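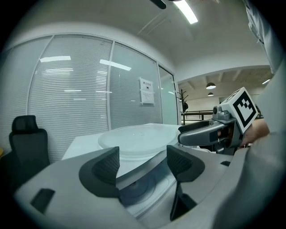

Hand-held gripper in front of a white table.

The author of the Pedomard books would like to be asked about something other than the ending. Readers have been writing in about it since May, she says, and most of them want to know if the ship reaches Lavusar.

"I know the answer," she says. "It's in a notebook. I don't think it belongs in the second book."

She writes in Hernthorpe, in a spare bedroom, from five in the morning until her shift starts at 8. The first novel took her over 19 months. The draft came to 1126 pages, and her editor at Olatunji asked her to lose half of it. She cut a war, a wedding and the narrator's brother.

"The brother hurt," she says. "I'd given him all the jokes. After he went I had to work out if anybody else on the ship was funny, and I had to rewrite the cook." 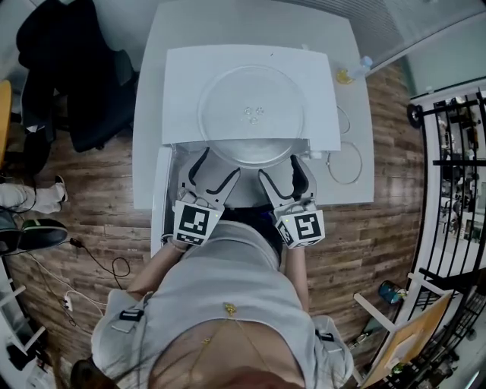 The cook is now the character readers mention most. She did not plan that, and she is careful about giving him too much room in the sequel. He gets two chapters of his own, both set in port.

She reads less science fiction than people expect. While drafting she sticks to old mysteries from the library, mainly for the pacing. "They get a body on the floor by page ten. I had forty pages about a water tank."

Asked if the water tank survived the edit, she says it did, at four pages. Her editor wanted three.

The second book is with the copy editor. A third is outlined, though she has changed the narrator once already and may change it back. She won't say if the notebook comes out for that one.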